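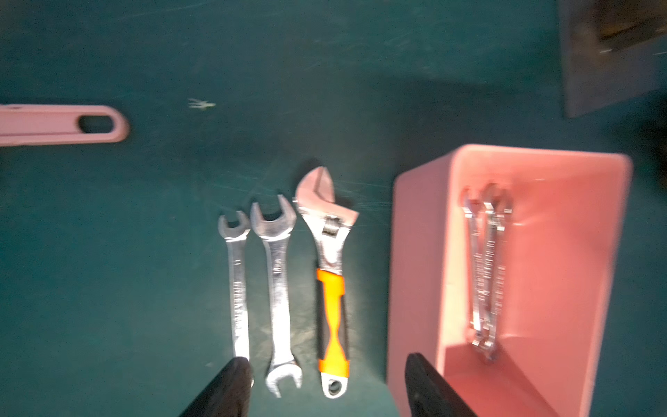 Slide 1. Good evening. Thank Ritu Singhal for the invitation and the Cuseck hall for staying open late.

Slide 2. Why a lending shed. Most households on Grewal Road use a ladder or a sander twice a year and store it for the rest. We started in March with 27 members and one shelf.

Slide 3. How borrowing works. Members sign the book, take up to 3 items and bring them back within a fortnight. Late returns get a phone call. We don't charge fines. (Pause for questions on deposits, there are always some.)

Slide 4. Money. Rent is our biggest cost, then insurance. We have now passed over 1000 loans. Santosh Solanki has the full accounts, ask him at the break.

Slide 5. What went wrong. Opening hours were too short. The first booking sheet let two people reserve the same drill. Lalit rewrote it.

Slide 6. Next. A second shed at Grallar, if the lease is agreed. We need people for Saturday-type shifts, mornings mainly. Sign-up sheet is by the door. Hand over to Vandana Yadav.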